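Lists > Textile Care > Archive > September > Dye transfer on printed polyester

Re: [textile-care] Dye transfer on printed polyester, second wash
September, posted by the Hunico wash lab

Replying to the message from the Hordiienko site, quoted in part:

> We run mixed household loads, bedding and small garments together, and
> have had several complaints of a gray or reddish cast on light printed
> polyester after the second wash. First wash is clean. The recipe is the
> standard Erer color program with the dose unchanged. Water is soft. We
> already tried a color catcher sheet and it came out nearly white, so we
> assumed the wash itself was fine. Is there any point in lowering the
> temperature further, or should we be looking at the dryer? The dryers
> were moved to the Emano controller in the spring and we have not touched
> the settings.

Look at the dryer first. The sheet result fits. Most catcher sheets are made to pick up loose direct and reactive dyes, the kind that come off cotton. Dark polyester is normally colored with disperse dyes, and a sheet treated for the other classes will take up very little of them. A clean sheet therefore tells you about your cottons and not much else.

Disperse dyes move with heat. In a cool wash they stay mostly inside the fiber. In an overheated dryer some of the dye migrates to the fiber surface, particularly where softener or knitting oil is present, and from there it can rub off or be carried into the next wash. That would match your pattern of a clean first wash and a cast after the second: the first drying cycle brings the dye to the surface and the second wash moves it.

Questions for the site:

- What is the exhaust temperature at the end of the cycle? Our limit for mixed polyester is 62 C. Read it from a separate probe in the duct. The controller display on older machines reads low when the sensor is coated with lint.
- Is softener dosed in the last rinse? If so, run one week without it. It raises surface migration on polyester, and fleece does not need it.
- Is there a cool-down? Set 15 minutes with the heat off and the drum turning. Loads left hot in a stopped drum have long contact under pressure, and any transfer will show as patches with a sharp outline instead of an even cast.
- Are dark and light items stacked together straight out of the dryer? Same problem, slower.

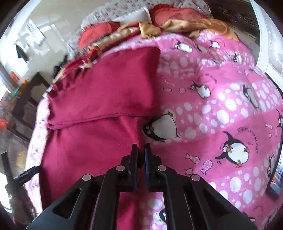
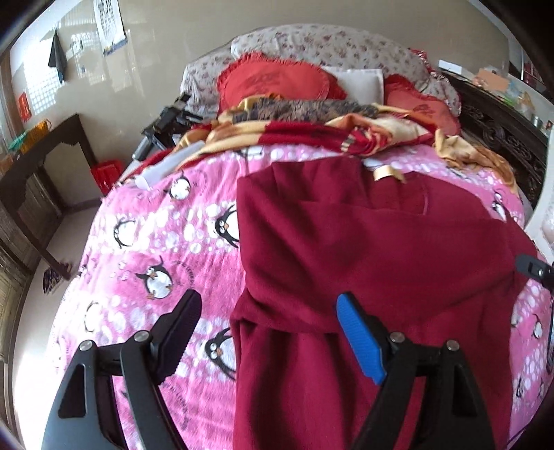
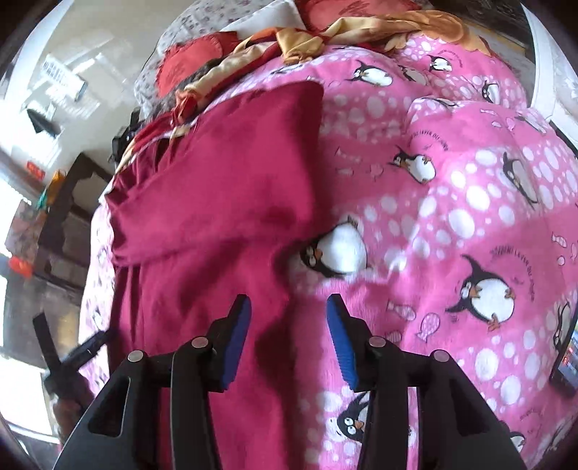
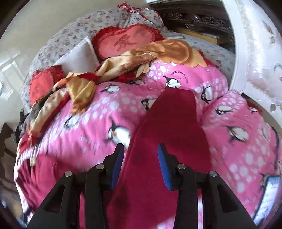 Hunico Textile Services / Wash Lab and Fabric Testing

On temperature in the wash: no, I would not go lower. Below 30 C the Erer powder leaves residue in pile fabrics, and you will be swapping one complaint for another. Keep the program as it is.

A rub test will separate the two cases without sending anything out. Take a white cotton swatch, rub ten strokes dry on an inside seam of the dark item, then repeat on a fresh spot with the swatch damp. Do it before drying and again after. If the swatch is clean before and stained after, the dryer is the cause. If it is stained both times, the item was poorly cleared at the mill and no setting on your side will correct it. Wash those separately and tell the customer in writing.

For pieces that already have a cast, do not use chlorine bleach. It does little to disperse dye in polyester and can attack the print binder. A reducing stripper at low concentration may lift it, but test on a hem first. Some pink and turquoise prints change shade before the stain does. We have had acceptable results with a plain rewash at 50 C with extra surfactant, provided the piece had not been dried again in between. After a second drying the success rate drops sharply.

Two corrections to the wash sheet now in the list files. The line on load ratio refers to dry weight, not wet. The final extraction for fleece bedding should not exceed the low spin setting; the figure of 2000 printed in the margin is the sheet number and has been read by at least one site as a spin speed.

Still open is the question raised last year about lint carryover between loads. Dark fiber lint on a light fleece looks very much like a dye cast at arm's length. Use a hand lens, or a strip of clear tape on white card, before recording anything as transfer. I suspect part of what gets reported on this list is lint.

Please send the exhaust readings to the list when you have them, with the outside air temperature, and say which of the Emano presets is active. The default preset on a migrated machine may differ from what was on the old panel.

Wash lab, Hunico

Contact the list owner | Copyright Hunico Textile Services | Back to top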